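Zondale Field: Preseason Baseball Facility Inspection
Checklist with comments, home side and shared areas

Inspection date: 27 April 2026
Scope: playing surface, fencing, dugouts, bullpens, batting tunnel, seating, first aid. Lights and the scoreboard are covered under the electrical inspection and are not repeated.

Ratings: P = pass. R = pass with repair. F = fail, area closed until corrected. N = not inspected.

1. Playing surface

1.1 Infield skin, lip at grass line. R
Lip buildup between first and second is high enough to turn a ground ball. Edge and rake out before the first home series. Third base side acceptable.

1.2 Base anchors. P
All anchor sleeves level with or below grade. Plugs present. Second base stanchion was reset in November and has not moved.

1.3 Pitching mound. R
Landing area worn through the clay cap. Rebuild with mound clay, tamp, and cover. Front edge of the rubber is square to the plate.

1.4 Home plate and batter's boxes. P
No exposed plate edge. Back foot holes in the right-hand box filled and tamped during the visit.

1.5 Outfield turf. R
Sprinkler head in left center sits above grade. Lower it. Flag it for practice until the work is done. No game play in left field with the flag in place.

1.6 Warning track. P
Width is even from pole to pole. Some weed growth at the right field corner, no effect on footing.

2. Fencing and netting

2.1 Backstop netting. P
No broken cells within reach. Upper cable tension checked by eye only.

2.2 Outfield fence padding. R
Two panels in right center have split seams. Foam is intact. Tape is not an accepted repair; restitch or replace.

2.3 Gate latches. F
Visitor bullpen gate does not hold when pushed from the field side. Chain it shut and route players through the dugout until the latch is replaced.

2.4 Fence cap. P
Continuous along the top rail. Ties trimmed and turned away from the field.

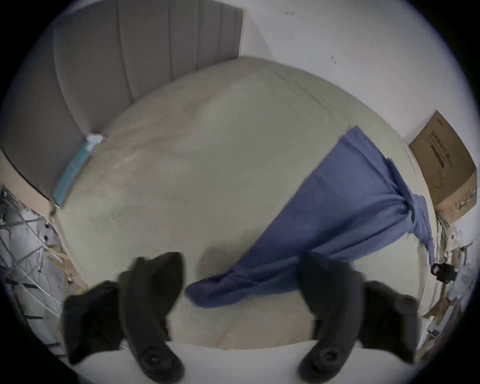

3. Dugouts and bullpens

3.1 Dugout rail padding. P
Home side new. Visitor side faded but sound.

3.2 Steps and nosing. R
Grip strip on the lower home step is lifting at one end. Remove the whole strip and bond a new one. Do not glue the loose end back down.

3.3 Helmet racks. P
Racks fixed to the wall. Helmets were checked under the equipment inspection.

3.4 Bullpen mounds. P
Height matches the game mound closely enough for warmup use. Covers stored off the ground.

4. Batting tunnel

4.1 Tunnel net. R
Hole behind the hitter at waist height, large enough to pass a ball. Patch with the same twine weight. Tunnel may be used for tee work with the hitter facing away from the patch area.

4.2 L-screen. P
Frame straight, feet capped, net laced on all sides. Fakitz frame, older type with the fixed wheels.

4.3 Pitching machine. N
Locked in storage at the time of inspection. Machine stays out of service until the guard and the power cord have been looked at.

4.4 Floor. P
Turf seams flat. Purar mats at both plates are seated and do not slide.

5. Seating and public areas

5.1 Bleacher planks. R
Loose end cap, third row, first base side. Posted capacity for all sections is 1669 and the sign is legible.

5.2 Aisles and handrails. P
Rails firm under side load. Nothing stored in the aisles.

5.3 Foul ball signs. P
Posted at each entry.

6. First aid and emergency access

6.1 AED. P
Indicator showed ready. Pads in date. Cabinet is about 20 steps from the home dugout along a clear path.

6.2 First aid kit. R
Low on cold packs. Restock to eight.

6.3 Ambulance gate. P
Opens fully. Key copy held in the press box and at the concession stand. Keep the equipment trailer out of the turning area on game days.

6.4 Emergency action plan. R
Posted copy lists last season's phone contacts. Replace the sheet in both dugouts. 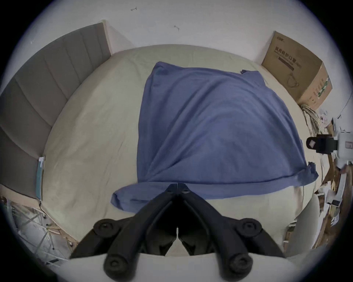 Asanka Siddiqui

Follow-up

Item 2.3 must be closed before any team uses the visitor bullpen. Items 1.3, 1.5, and 4.1 must be closed before the first home game. Remaining R items are due within 20 days of the inspection date.

Send repair notes by item number, with the part used and the initials of the person who did the work. Item 4.3 will be inspected separately once the storage room is opened.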